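Houda El Ouafi
Thread, 16 posts

1/ I wore the same pair of glasses for nine years. In February I finally replaced them. A few people asked how it went with progressives, so I'm putting it all in one place.

2/ Background: nearsighted since fourth grade, mild astigmatism in the left eye. I'm 51. For the last two years I'd been taking my glasses off to read labels and putting them back on to find the cart.

3/ The exam took 40 minutes. Dr. Visser at the Dronville clinic did the usual chart, then handed me a card of small print and had me move it in and out until it blurred. Mine blurred a lot farther out than I'd guessed.

4/ She wrote down my pupillary distance without my having to ask. If your office doesn't, ask. You need it to order anywhere else.

5/ I priced the same prescription at two places. The shop attached to the clinic wanted 1,285 for frame, progressive lenses and coating. Ashour Optical, two blocks over, wanted 1,094 for a frame I liked better.

6/ Both quotes were before insurance. My plan paid for the exam and a small part of the frame. Lenses were mostly on me.

7/ Tarek Shehata did the fitting at Ashour. He put the frame on me, had me look straight at him, and marked each demo lens with a pen. He redid the left one. I was glad he took the time. If the height is off, the reading part ends up in the wrong place.

8/ They were ready in 18 days. I was told two weeks. The lab had to remake one lens.

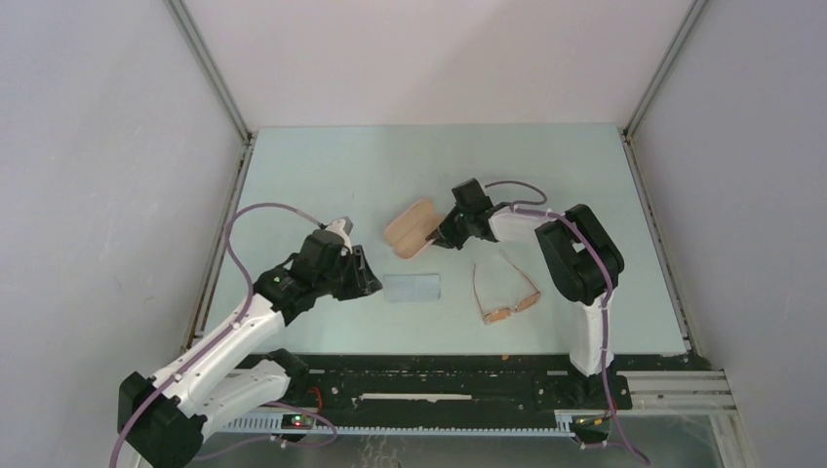
3 min read

9/ Case, cloth, glasses. I keep the three together now. With the old pair I used my shirt, and the coating had worn to a haze in the middle of both lenses.

10/ What works for me: rinse under lukewarm water, one drop of plain dish soap, rub with fingers, rinse, shake, dry with the cloth. No lotion soap. Wash the cloth when it starts to smear, and skip the fabric softener.

11/ First week with progressives: stairs were bad. The bottom of the lens is for reading, so the steps go soft when you glance down. You have to drop your chin. I held the rail for four days.

12/ Second week: parking was the last thing to feel normal. Turning only your eyes to check the mirror gets you the blurry side of the lens. Turn your head.

13/ The computer is still the weak spot. The middle zone is narrow, and I was tipping my head back to read the screen. I lowered the monitor two inches and that fixed most of it.

14/ My coworker Driss Belhaj gave up on progressives after a week and went back to two pairs. He's happy with that. It costs him less and he has a pair on his desk all day.

15/ Ask about the remake policy before you pay. Ashour gives 60 days for a prescription change at no charge. The other shop gave 30. Get it on the receipt.

16/ My old pair went in the donation box at the Nallgate library, next to the book return. They take cases too. If you're in Skarko, I don't know of a drop-off there, so reply if you do and I'll add it.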